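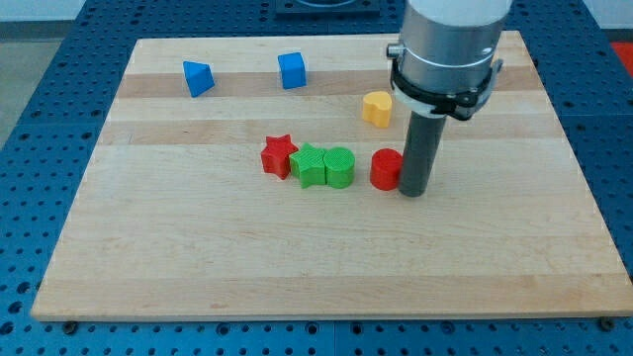 Slide 1: blocos coloridos na tábua de madeira

Gente, boa noite! (respirar, beber água, não correr como em junho)

Começo com a história da cozinha da minha avó. Ela guardava tudo por cor, nunca por tamanho, e eu só fui entender isso quando abri a primeira loja da Samoda e ninguém achava nada nas prateleiras!

Slide 2. A gente tinha 900 produtos em 70 metros quadrados. Contar do cliente que entrou para comprar um coador e saiu com um guarda-chuva (esperar a risada, se vier).

Slide 3. Foi o Kilian Mayrhofer quem me disse para tirar 50 produtos da vitrine e ver o que acontecia. Eu briguei, claro, briguei feio, e depois tirei. Mostrar a planta antiga e a nova, deixar o pessoal olhar com calma.

Slide 4. Cor primeiro, etiqueta depois. Falar do corredor azul, que virou ponto de encontro do bairro — adoro essa parte! Se sobrar tempo, emendar com a visita à Thongdee e as caixas sem tampa.

Slide 5. Perguntas. Se alguém quiser saber de custo: 800 reais em tinta e prateleira usada, fora o meu fim de semana. Agradecer ao Tin-yau Liu pelo convite e avisar do café no corredor.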